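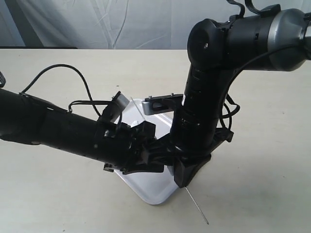

Soup Swap Is Back in March

Well, friends, it's that time again, when the gardens are still asleep and most of us are a little tired of our own cooking. The Benberg Soup Swap returns in March, and I for one have been thinking about it since the leaves came down (my freezer has been thinking about it too, if the state of the bottom drawer is any guide).

If you've never come before, it couldn't be simpler. You make one big pot of soup at home, ladle it into 4 quart containers, freeze them solid, and carry them over to the Ferri Street hall. You go home with the same number of quarts, all of them made by somebody else. That's dinner sorted for a good part of the month!

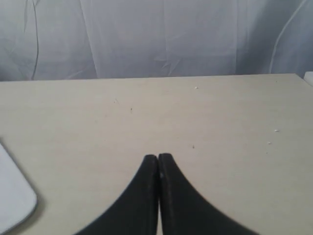

Please do put a label on every container, with the name of the soup and whatever is in it, and write on tape, as marker rubs right off a frosty lid. We had a lovely batch last year that went home as "brown, maybe lentil," and I still wonder about it. Leave a good inch of room at the top as well, or the lid will lift in the freezer.

Doors open at 2 in the afternoon and the swapping starts once everyone has had a cup of coffee and a chance to look over the list. Numbers are drawn from a hat, and we go around picking one quart at a time – so even if you draw last, you still have a fair shot at the chowder.
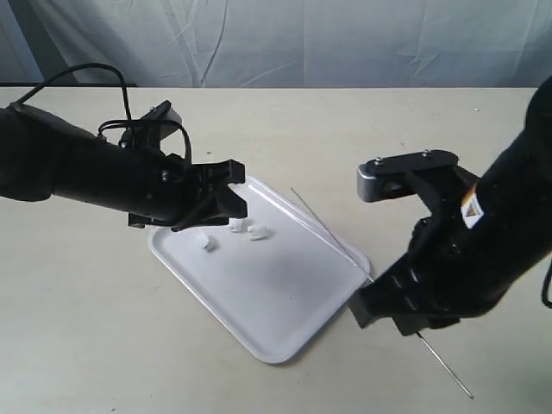 Bread is coming from Tritulero again, some 10 loaves of the dark rye, and Ustetska has kindly offered to lend us the big chest freezer so that nothing goes soft while we chat. Coolers are still a good idea for the ride home, especially if you're coming in from the lake side.

We did get a few notes after last year's swap, and most of them were about beans. There were an awful lot of beans.

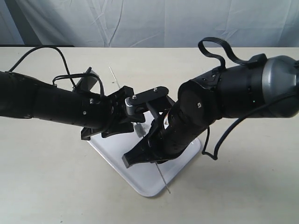
One reader wrote in to ask whether we might set a table aside for soups without meat or dairy, seeing that she had gone home with two quarts she couldn't eat and had to give them to her neighbor. We thought that was very sensible, and the table will be just inside the door, with a green cloth on it. Sign up at the hall desk any morning before noon.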